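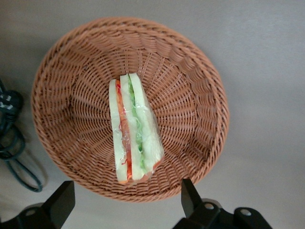
Nelly Ayala
@nellyayala_copyist · June · 9 posts

1/ Okay friends, a few of you asked how the brass quintet arrangement is coming along, so pour yourself something and get comfortable, this is going to be a thread. The piece is a slow waltz by Jairo Ñahui called Huamán. He wrote it for solo piano and gave me his blessing to pull it apart for two trumpets, horn, trombone and tuba.

2/ The piano version is 169 measures and mine is too, which I'm a little proud of! I kept wanting to trim the long middle section where the left hand just rocks back and forth, but I played it through so many times that I fell in love with it and now it belongs to the tuba.

3/ Keys. Oh my goodness, keys. Jairo wrote it in E major, which is lovely under the fingers at a piano and puts your poor B-flat trumpets in six sharps. I moved the whole thing down a half step to E-flat, so the trumpets read in F and the horn reads in B-flat. I called Jairo before I did it (you should always call) and he said he'd half expected it.

4/ Lizeth Villca read the first trumpet part for me and wrote "where do I breathe???" in the margin at measure 61. She was right, of course. I had given her a melody line with no rest in it for two whole phrases. Second trumpet takes over halfway now, with a one-beat overlap so you don't hear the seam.

5/ Page turns took me longer than the harmony did, I'm embarrassed to say. The horn part had a turn in the middle of a held note with a crescendo on it. I spread the staves out a bit and pushed the turn to a four-measure rest on the next page, and Sudheer Rao, who plays horn, sent me a whole row of hearts.

6/ For anybody who likes the nuts and bolts: the score is 20 pages, the parts are three or four pages each, and I put cues in the trombone part before both long rests. I know some people find cues fussy. I love them. I've been lost in a long rest too many times in my life to leave them out.

7/ Mutes! Straight mutes for both trumpets at the second theme, and please, please give them time to get the things in and out. My first draft allowed one beat. Yesenia Quintero tried it on second trumpet and her mute rolled under the tuba player's chair, so they have five measures now.

8/ Dynamics are still in pencil. What looks like a nice gentle mezzo piano on the page comes out pretty big with five brass players in a small room, so I'm knocking the low parts down a notch and leaving the trumpets alone.

9/ We read it again at 7 p.m. with the new horn pages. If you play in a quintet and would like to look over a part and tell me what's awkward, send me a message and say which instrument. Tuba players especially, I owe you all an apology for measure 112.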